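Lista de revisión antes de comprar un libro o cuaderno de autoayuda
Preparada por Binta Oyelaran para el grupo de lectura Okonkwo. Comentarios sobre el cuaderno de Findow, segunda edición.

1. ¿El autor dice qué formación tiene?
A medias. La solapa habla de «una vida de aprendizaje», y con eso puede firmar cualquiera.

2. ¿Los ejercicios se pueden hacer sin pagar nada más?
No. Tres fichas remiten a un curso en línea. Suspenso.
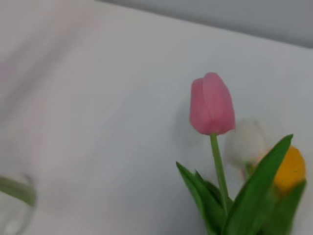

3. ¿Avisa de cuándo conviene acudir a un profesional?
Sí, en la página 2, en letra pequeña. Lo doy por cumplido, aunque Lawal Ogunleye opina que debería ir en la cubierta.

4. ¿Las promesas tienen plazo?
«Notarás el cambio enseguida». ¿Qué cambio? Pendiente de que la editorial conteste.

5. ¿Los testimonios llevan nombre y contexto?
Iniciales y una ciudad. El folleto presume de más de 490 lectores transformados —transformados en qué, no consta—. No cumple.
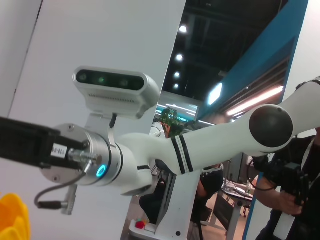

6. ¿Las hojas de trabajo admiten respuestas propias?
Poco. La ficha de hábitos, copiada casi entera del método Genov, trae las casillas ya redactadas y solo queda marcar. Rellenarla pide tanta reflexión como la que pone un brazo robótico blanco con su pinza negra, y al menos el brazo lleva un aro de luz cian que alegra la vista. Lawal la completó en el autobús y le salió que es «una persona en camino».

7. ¿Las citas antiguas tienen fuente?
Hay una fechada en 1831, sin autor ni obra. Busqué y no apareció. No cumple.

8. ¿Se puede devolver?
Sí, en la librería Iltden, con el tique y sin escribir en él. Usad lápiz hasta decidiros.

Resultado: no lo compraría. Lo reviso de nuevo en enero si corrigen los puntos 2 y 5.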